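Equipment planning meeting, ground floor, October

I took the minutes again, so blame me for the spelling. We started at 2, a bit late, and finished when the room was wanted for something else.

1. Last time's minutes
Agreed as written, apart from the Hinojosa quote, which I'd put under repairs and should have gone under new kit. Sorry!

2. Hand-held grippers
We've got money for one more order before the year closes and the question was how many. I'd put 6 down in the draft. After a lot of back and forth we settled on four, with the rest of that line going on spare finger pads and straps (we always forget these and then pay silly postage). 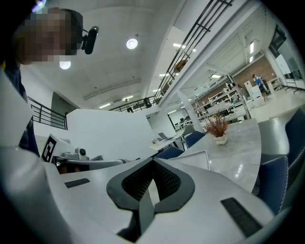
Skuline can deliver all four together. Brarex are cheaper per unit but want paying up front, and none of us fancied that after the summer. I'm to ask Skuline if they'd match the price, or at least throw in the cases.

3. Marker cubes and cards
We're on the last pack. A box of 70 printed cards costs hardly more than a box half the size, so we're getting the big one. There was a chat about matt against gloss and we all wanted matt, what with all the ceiling lights down here.
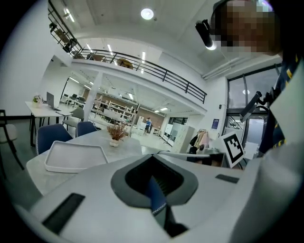
Ground floor by the round table, with the marker card up on the right.

4. Table tasks for the Trilunano project
This took longest. The plan is still tray and plate work first, then cups, then anything with a lid. We need two more trays with a proper raised rim and a set of small plates that don't match, so there's a bit of variety. I said I'd do a charity shop run before we buy anything new, and I've been allowed a small float for it (receipts please, I know, I know).

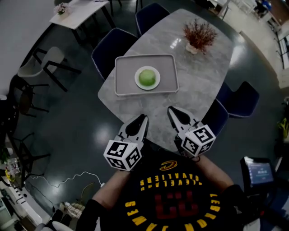
Play food got a separate mention. I'd like a decent budget for it, as fruit and buns get used in nearly every task we've written. Agreed in principle, amount to be fixed next time.

5. Storage
Another shelving unit was asked for. Put off until the grippers are paid for.

6. Any other business
Longer charging leads. Yes, fine, adding them to the Skuline order.

Jobs for me: Skuline price, marker cards, charity shops. Next meeting same time, and I'll bring the spreadsheet printed large enough to read.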